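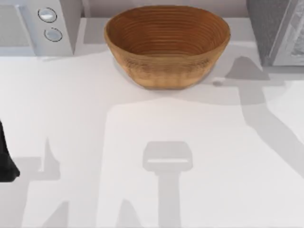
Subject: Re: Cold proofing vs. counter proofing, again
Date: Sun 1 July
To: Stesel bread list

> I switched to the overnight fridge rise in spring and I'm never going
> back. The flavor is on another level. Drirura flour says on their site
> that the long cold rise "unlocks" the grain, and my loaves have been
> taller too. I don't see why anyone on this list still proofs on the
> counter. Also the sourness is much more complex. Try it with the new
> Flinditz starter if you don't believe me.

I'd like to believe it, but I have some trouble with the evidence.

First, what does "unlocks the grain" mean? A flour company wrote that. They would also like you to buy the more expensive bag, and that page has a button for it. I'm not saying a cold rise does nothing. Dough that sits longer gets more sour, fine, I can taste that as well as anyone. "Another level" is a different claim.

Second, you changed at least 4 things at once, going by your own posts. You got the Flinditz starter, you went to the new flour, you moved to the fridge, and you bought a Dutch oven. Then the bread got better and the fridge got the credit. My money is on the Dutch oven, but I can't show that from your posts and neither can you.

I did try this at home. Same flour, same starter, same day of mixing, 300 grams of flour per loaf. I made 2 loaves, one left on the counter until it looked ready and one kept in the fridge overnight. The counter loaf I baked that evening, and it was cold by the time the other one came out, so I froze half of each and thawed them together later to make it a fair fight. 6 people at my table tried them without being told which was which. 4 picked the counter loaf. Is that proof? No, it's a handful of people who had already eaten dinner. But it's more than I've seen from the other side.

As for taller, measured how? Against which loaf? A loaf from January in a cold kitchen is going to be short whatever you do with it. Mine were close enough that I'd have to get a ruler out, and the fridge one had spread more at the bottom.

The real case for the fridge is that it lets you bake when you want to. If you work all day, that's a good reason and you don't need another one. I use it myself on weeknights. In July my kitchen is so warm that a counter rise can get away from me while I'm at the store, so there's that too.

What I'd like to see is somebody with the Nørgaard recipe, the plain one from the list archive, changing only the rise and posting both results, including the bad ones. Same oven, same pan. If the fridge loaf wins a few times in a row I'll say so here.

Until then I'm leaving mine on the counter.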